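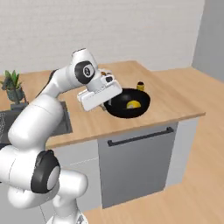 What should we budget for besides the arm itself?

Vitalii Melnychuk
Posted in Equipment and Purchasing

I run a small shop in Brodthorpe that builds fixtures for cooking schools. We want to buy one arm with a parallel gripper to work on picking food out of pans and bowls on a kitchen counter. So far everything has been done in simulation. The budget request has to be in by the end of July, and after that I can't add lines to it until next year.

We already have a quote for the arm and gripper from Ondstead. On top of that I have 3000 dollars for everything else. My list right now:

Mounting stand
Spare fingertips
Cables and a power strip with a switch
A used counter section with a sink
Pans, bowls, fake food

The simulated arm stands on the floor side of the counter and reaches over the front edge. I would like to keep the real one in the same position so we don't have to redo the work.

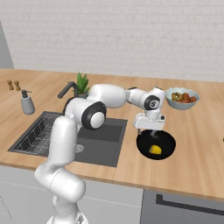

Gripper over the pan in our simulated kitchen. The sink is to the left of the pan.

Two things I can't settle. Do I buy a real counter with cabinets under it, or is a plain top on a frame good enough? And how much should I hold back for parts that wear out? The quote has a line for a service plan at 400 dollars a year and I don't know if it is worth it for one arm.

Renato Estrella

Plain top on a frame, unless you plan to open the cabinets or the appliance door. If the work all happens on top of the counter, the arm will never touch what is underneath. Do buy the sink though, or at least cut a hole where it goes. The arm passes right in front of it and you want to find out early what happens when something gets dropped in there.

Get the counter height and depth from your simulation file and build to those numbers. We bought a secondhand kitchen section first and measured it after. It was 61 cm deep and our model was deeper, so the far bowl position ended up off the back edge and we had to move everything forward.

The stand is where I would spend more. A light stand will sway when the arm stretches out, and then your positions drift. Ask Ondstead for the bolt pattern and the load at full reach before you order one. Some sellers include a base plate and some don't, so check the quote for that too.

On wear parts: fingertips, always. We paid 86 dollars a pair and went through more of them than planned in the first few months. Put in four pairs. I'd also put in a second gripper cable – that was the part that stopped us for two weeks while it shipped.

Kristine Dumlao

skip the service plan. just buy spares

Ariel Tiongson

I'd be slower to skip it. Read what the plan covers first. Ours with Rimudby covered shipping both ways and a loaner, and without the loaner we would have lost most of a school term. If yours is only phone support, then I agree with Kristine.

Also missing from your list: freight, sales tax, a guard or floor marking if other people walk through the room, and someone's time to set it up. I'd put down two full weeks for setup. Your finance person may not count that as equipment, but it comes out of something.

For the fake food, buy different sizes and some soft pieces. A thin wedge lying flat in a deep pan is harder to pick than it looks in simulation, because the fingers have to get down past the rim.

Vitalii Melnychuk

Thanks, all. I asked and the plan does include a loaner, so it stays in. Going with a frame, a plain top and a real sink. I took the cabinets off and moved that money to the stand.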